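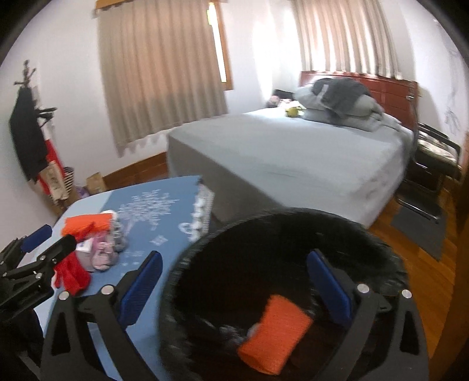 Notes from the Skotstead open day, 8/3/19. I had put my name down for the afternoon slot, mainly to see the hand-held grippers at work on household sorting, as the published material from Geltolent says little about the mechanics.

Juraj Polák gave the introduction. The operator holds a gripper in each hand and does the job at normal speed, and the recordings are used later to train an arm. The set for this task stands at 3,778 recordings. He did not say how many had been thrown out, and I forgot to ask.

The task is clearing small items of clothing from a table into a bin. Each finger is a black linkage ending in a ribbed blue pad. On a rigid jaw, the contact angle changes with the thickness of the item. A linkage can be laid out to keep the pads close to parallel over the useful part of the stroke, and I would have liked a drawing of this one. Polák quoted a grip limit of up to 450 grams, well above anything a glove or a sock needs.

Fabric is awkward for reasons that have little to do with weight. A knitted tube folds under the pad, the second layer slips, and the release is then late. A bin with a wide mouth forgives a late release. A drawer would not, and I suspect the results would look different with one.

Vlasta Havlíček took the questions. Two points worth recording:

Pad wear is checked by eye. There is no fixed interval for changing them.

Dark bin liners give the camera very little to work with. They have tried lighter ones at the Palness site and are still comparing.

I had 3 minutes with the grippers myself. The trigger is lighter than I expected — I closed too early on most attempts. The next open day is at Azevedo, booking through the same page.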